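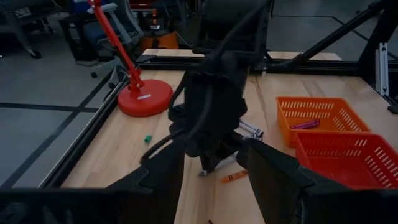 4. Reequilibrio de los canales de pago en la red Zurnano

En la sección anterior hemos descrito la apertura de un canal y el depósito inicial de las dos partes. Queda por tratar la cuestión que, en nuestra opinión, limita más el uso de estas redes para pagos pequeños, a saber, el agotamiento del saldo en una sola dirección. Un comerciante recibe muchos pagos y hace pocos. Después de un cierto tiempo, todo el saldo del canal se encuentra de su lado y el cliente ya no puede pagar por esta vía, aunque el canal sigue abierto y sus fondos siguen bloqueados en la cadena principal.

La solución más simple consiste en cerrar el canal y abrir otro nuevo. Esta operación exige 2 transacciones en la cadena, una de cierre y una de apertura, y las partes deben pagar la comisión de ambas. Cuando la cadena está congestionada, la comisión puede ser más alta que el propio pago que se quería realizar. Los clientes de software que hemos examinado, Gosness y Schumacher, resuelven el problema de manera distinta. Gosness deja la decisión al usuario y le muestra un aviso cuando el saldo disponible es bajo. Schumacher busca por sí mismo una ruta circular, es decir, una ruta que sale del nodo y vuelve al mismo nodo por otro canal, de modo que el saldo total no cambia pero su distribución sí.

Las rutas circulares tienen un coste que con frecuencia se subestima. Cada nodo intermedio cobra una tarifa por reenviar el pago, y esta tarifa se paga incluso si el reequilibrio no sirve después para nada. Además, el nodo que inicia la operación debe probar varias rutas antes de encontrar una con capacidad suficiente, porque la red publica la capacidad total de cada canal pero no el reparto del saldo entre sus extremos. Las pruebas fallidas no cuestan dinero, aunque sí ocupan temporalmente los canales por donde pasan. Este efecto ya fue señalado por MacAulay, quien propone que el nodo guarde durante un plazo breve la memoria de los intentos sin éxito.

Figura 2. Cestas de plástico de color azul, naranja y rojo sobre una mesa.

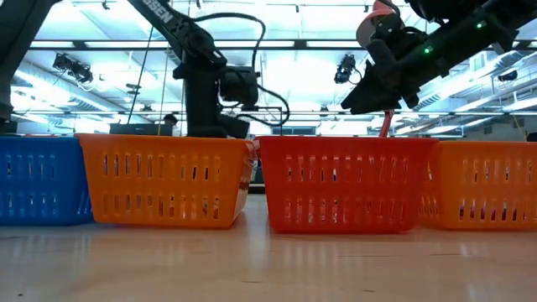
4.1. El protocolo Jirero

Jirero parte de una idea diferente. En lugar de que cada nodo busque su ruta de forma aislada, los nodos vecinos declaran en qué dirección desean mover su saldo y hasta qué importe. Un nodo elegido por turno recoge estas declaraciones y calcula un conjunto de movimientos que las satisface en la mayor medida posible. Los movimientos se ejecutan después de manera atómica: o se realizan todos, o no se realiza ninguno. Dado que todos los participantes obtienen un beneficio de la operación, el protocolo suprime la tarifa de reenvío durante esta fase.

El cálculo se formula como un problema de flujo en un grafo dirigido. Los vértices son los nodos participantes y las aristas son los canales, con un límite igual al importe declarado. Se exige que, en cada vértice, la suma de las entradas sea igual a la suma de las salidas – condición que garantiza que ningún nodo pierde fondos – y se maximiza el flujo total. El problema es lineal y su solución no presenta dificultad para grupos de tamaño moderado. Para grupos grandes, el tiempo de espera hasta recibir todas las declaraciones pesa más que el cálculo mismo.

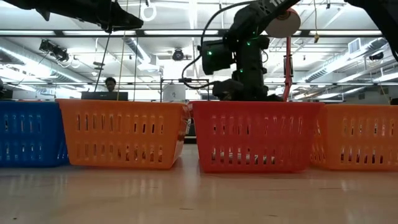

Conviene precisar que el nodo coordinador conoce los importes declarados por los demás, lo cual constituye una pérdida de privacidad respecto de las rutas circulares. Gregor MacAulay sugiere cifrar las declaraciones y repartir el cálculo entre 2 coordinadores que no comparten sus claves. Hemos considerado esta variante, pero el volumen de mensajes crece de forma notable y, si uno de los coordinadores se desconecta, la ronda entera debe repetirse. Por esta razón, en nuestra implementación mantenemos un solo coordinador y limitamos la información que recibe: cada nodo puede declarar un importe inferior al que realmente desearía mover.

Tal limitación reduce el beneficio del protocolo en cada ronda. No obstante, un nodo que declara la mitad de su necesidad puede participar de nuevo en la ronda siguiente, siempre que el grupo no haya cambiado. La estabilidad del grupo es, por tanto, un supuesto importante de nuestro trabajo, y en una red abierta como Zurnano no se puede dar por cierto. Los nodos de los comerciantes permanecen conectados de manera continua; los de los clientes, en su mayoría teléfonos, se conectan solamente en el momento de pagar. En el resto del artículo restringimos la participación a los nodos del primer tipo y tratamos los canales con clientes como demanda externa, cuya evolución se estima a partir del historial de pagos de cada comerciante.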